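Trocar a bancada da cozinha, parte dois

A bancada nova chegou numa quinta-feira, às oito da manhã, com duas semanas de atraso.

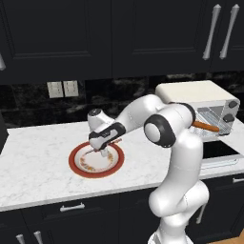
Bancada de mármore branco, com um prato redondo em cima.

Quem leu a primeira parte sabe que passei o inverno a decidir entre pedra e madeira. A madeira perdeu por causa do canto do lava-loiça, onde a antiga tinha inchado até a porta do armário deixar de fechar. Fui a três armazéns. No da Grasura mostraram-me restos de chapas a bom preço, mas nenhum tinha comprimento para a parede maior. Acabei por encomendar na Adjei, que fica a 22 quilómetros de casa e faz o corte lá mesmo.

O orçamento inicial não incluía o furo para a torneira nem o recorte da placa. Foram mais 211 euros. Reclamei, porque tinha enviado o desenho com as duas coisas marcadas, e responderam que o desenho servia para as medidas e os recortes eram pedidos à parte. Paguei. Se forem encomendar, peçam que escrevam os furos um a um no papel.

As medidas foram tiradas pelo Fuseini Bawa, que também fez a montagem. Encontrou uma diferença de 16 milímetros entre o fundo e a frente da parede da janela. A casa é velha e eu já desconfiava. Ele fez um molde em cartão, levou-o para a oficina e a peça entrou à primeira, com uma junta de silicone fina junto ao azulejo.

A manhã da montagem foi assim: desligar a água, tirar a placa, cortar o silicone antigo com um x-ato e levantar a bancada velha em duas partes. Por baixo havia quase 100 parafusos, metade deles sem segurar nada. Os armários precisaram de calços em dois pontos. A pedra só entrou depois do almoço, e a torneira ficou por ligar até ao dia seguinte, para o silicone secar.

Sobre a manutenção, li muita coisa contraditória. O que me disseram na oficina foi simples: impermeabilizante uma vez por ano, sabão neutro, nada de vinagre nem de limão. O limão é o que me custa mais, porque tempero o peixe sempre no mesmo sítio. Comprei uma tábua maior para isso. Na primeira semana já deixei uma marca baça do tamanho de uma moeda, ao lado do fogão, e não saiu com nada. Vão aparecer outras.

Guardei um pedaço da bancada antiga, o que estava menos estragado, e cortei-o para fazer uma prateleira na despensa. Levou duas demãos de óleo. O resto foi para o ecocentro de Sirosgate, que aceita madeira tratada desde que venha sem ferragens, por isso passei um serão a tirar parafusos.

Falta o rodapé dos armários e falta pintar a parede da janela, que ficou com a linha da bancada velha à vista. Quero fazer isso em agosto, quando puder deixar a janela aberta o dia todo. A tinta já está comprada.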